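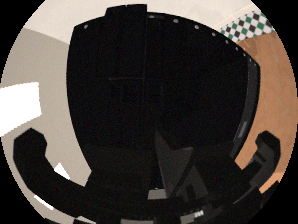
Wrist view from the sim, gripper over the black panel, fisheye mask on.

Friday, June 26, 2026

Carrying on with the segmentation dropouts on dark parts. Summary of where it stood last night: the planner asks perception for a mask of the thing in front of the gripper, perception hands back a mask that includes both fingers, and the planner then decides the gripper is already in collision and refuses to move. Helmut saw it first on the Undard branch and I can now get it every time with the render above.

The cause is plain enough once you look at the pixel values. Panel face, finger tips and the base between the fingers are all black or nearly so. The only things the network has to hold on to are the row of grey dots along the upper rim, the charcoal strip down the right side and the one short grey line on the face. The outline against the cream and the orange is fine. Towards the bottom, where the panel runs down into the gripper, there is almost no step in brightness at all.

Tried this morning:

Raised the gain on the rendered image before it goes into the network. The base section separates a little from the face but the grain on the face comes up too, and the mask breaks into patches. Put it back as it was.

Turned on the self-filter. We have the finger geometry and the joint readings, so there is no need to guess where the fingers are. I project the gripper meshes into the wrist camera, grow the result by two pixels and remove it from the mask. That worked on the still and failed on the replay. The projection was using the pinhole model and the camera is set to the fisheye one, so the error is small in the middle and gets worse towards the rim of the circle, where the outer curves of the fingers are. Changed it to call the same lens function as the renderer. Réka had already written this for Brillitz and it only needed the parameter names changing.

Also found that the four black corners were being passed to the network as if they were scene. On a bright part that does no harm. On this one the corners and the lower body of the gripper were being joined up into one region. They are now set to "ignore" from a fixed circular mask. The real edge of the circle is slightly jagged, so the fixed mask is drawn a touch smaller to stay clear of it.

Numbers after both changes. Replay set is 1,078 frames from the sim log. Before, the planner refused on 800 of them. After, it refuses on 26. I looked through the 26 and they are nearly all frames where the wrist is turning fast, so I suspect joint readings and images are out of step. Have not proved it.

Ilango asked whether we should lighten the panel material in the sim and be done with it. I would leave it alone. The part we have been asked to handle is black, and Hubmann have a second one coming that is the same colour. He is right that we need some lighter variants for training, and that can go in as a separate job.

Joni's point about the dots: they are regular enough along the rim to use as a pose check, but they shrink and bunch up towards the right corner in this view, and I don't trust the detector on the last few. Could use the larger ones near the raised block and drop the rest. Worth an afternoon, not today.

Committed to the self-filter branch – not merged. The lens function is now called from two places with the parameters copied in each. That needs tidying into the shared config before anyone else picks it up.

To do:
Check time stamps on joint readings against images, start with the 26.
Move lens parameters to shared config (me).
Ask Ramil if the collision checker can take the gripper mask directly.
Rerun on the Grindov log when Helmut has copied it across.
Lighter panel variants – Ilango.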